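Print this article | E-mail this article

What the bag taught us

Hello again from the back half of the lab! Smaranda asked me for a few lines on what the two-arm group has been up to, so I'm stealing them from the time I should be spending on my October slides.

If you've walked past lately you've seen the toy food and the zip bag. The job sounds silly (get groceries in and out of a clear plastic bag using two arms), but it's the hardest thing we've tried with Dikance, our training method. Bags fold, they shine, and they never look the same way twice. 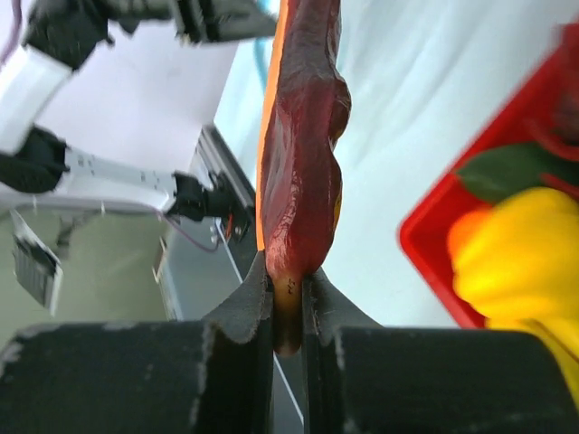

How does the method learn a job like this? A person steers both arms through the task many times, and the software learns to predict the next short stretch of movement from what the cameras see.

We had 348 of those steered runs to work with, most of them by Corina, who has far more patience than I do. Marius then had the idea I really want to tell you about: he went back and marked the spots where she slowed down, and we let the training lean harder on those moments. That's the whole trick! No bigger model, no new hardware, just more weight on the fiddly bits.

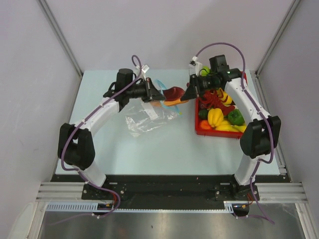 Nizar didn't buy it at first, so he set up a fair test with the same starting layouts for both versions. Out of 126 tries each, the plain version finished 75 and the weighted one did better on nearly every kind of item, with the long thin ones still giving us grief. I'm holding back the final number until Maricica has gone over the scoring, because two of us disagreed on what counts as "in the bag" when a carrot is sticking out of it.

Next up is seeing if the same weighting helps when the bag is one the arms have never met. I'd also love to know if we can get away with fewer runs. If you have odd bags at home, drop them on my desk, the more crinkly the better.

Print this article | E-mail this article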